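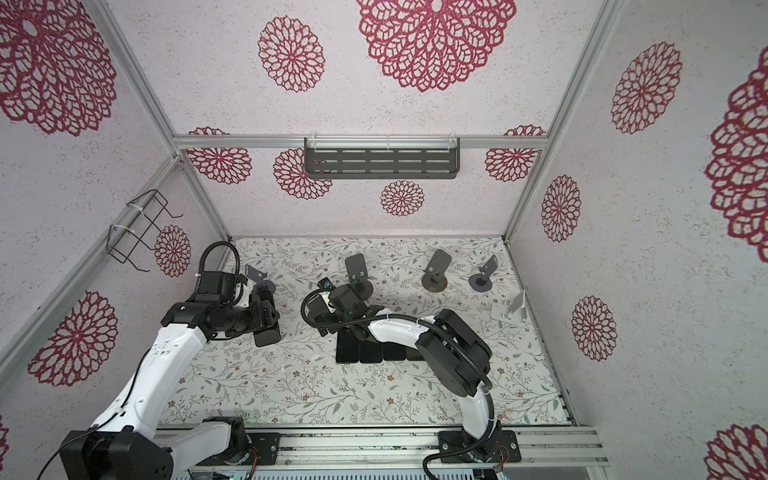 How do I find the vegan places near where I'm staying?

Open the file for your town, look for the rows marked "full" in the menu column, and start with the ones that have a recent visit month next to them.

3 min read

# Rukadier – a plant-based eating list for slow travelers

Hello, and thank you for stopping by! Rukadier began as a notebook that Gwenllian Edwards kept while she was eating her way through the coast towns one November, and it has grown into a set of plain text files that anyone can download, print or scribble on. There are 21 towns in it now, from Rokport (by far the longest file, since two of us live there) down to little Claltov, which has a soup counter and a very good bakery.

## What's in each row

- name of the place, and the street
- menu: full, part, or ask
- price for one person, drink included
- month of the last visit
- notes – these run long, sorry, we like to talk about lunch

"Part" means there are at least 2 proper main dishes without meat, fish, eggs or dairy. A side salad and fries won't get a place in.

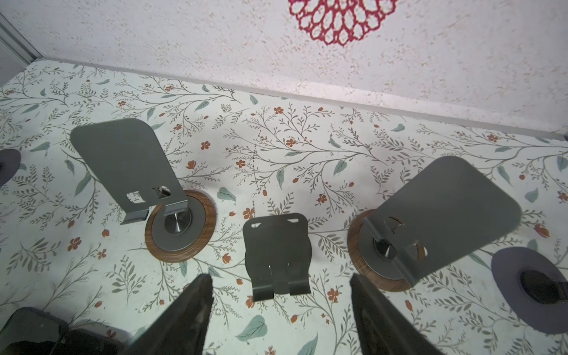
*Three stands on a leafy print.*

## How we keep it up

Lleucu Gough and Charito Javier read every new entry before it goes in, usually within 7 days, though do be patient with us in the summer. We pay for our own meals and we don't take free ones. If a kitchen changes hands we move its row to the old list until somebody has eaten there again.

## Known gaps

Breakfast is thin nearly everywhere. Opening hours are left out on purpose – they change too often, so please call ahead. Morfudd Jarman is still typing up her notes from the hill villages, and those 10 places will come in as one batch. Allergy information isn't checked at all, so ask the kitchen.

## Adding a place

Copy a row, change the words, and send it over. Spelling doesn't matter much (Rhiannon Pritchard tidies that up), but do tell us what you ate and whether you'd go back for it.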